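July 23, 2023

Day two with the Lekska kit, the two-armed tote-picking package Inar has on offer. We have it on trial until they want an answer, and so far I like it more than I thought I would (yes, I know what I wrote back in May).

Setup is quick if you skip the first 10 pages of the manual and go straight to the joint check. I ran the left arm, then the right, then both. The Zapata planner we already own talks to it fine after one config change, port 249 in the table, please don't put it back!

What I'm after is simple bin work: mixed cardboard plus the black shoe-shaped pieces, yellow shelves to the left, tote low on the floor. Small boxes are what I care about. Soft things I'm leaving for later. 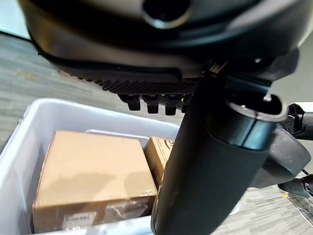
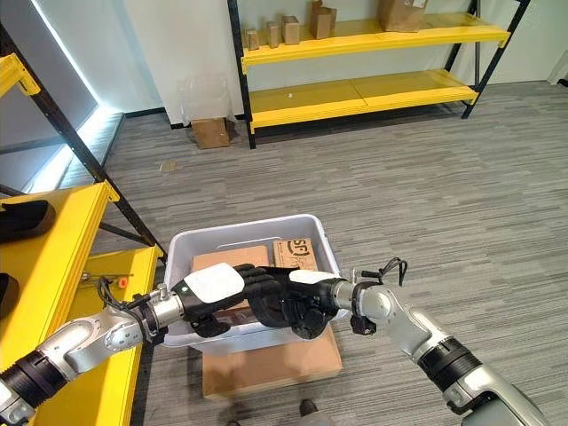
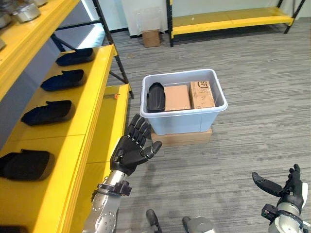

Bin work with the Lekska, boxes in the tote.

Notebook 13, p. 798

Things I want from Inar before we say yes: a price for spare fingers, a proper cable guide for the wrists, and a straight answer on whether the hand-to-hand distance limit can be set per task. It's one global number right now, and over a tote you want the hands a lot closer than you do at the shelf.

Candinov quoted us for a similar package with plain two-jaw grippers, almost half the price. Cheaper, sure, but I'd miss the thumbs. I'll put both quotes in the shared folder tonight.

Next up: same tote, slower wrist speed, log everything. Charge the laptop first this time.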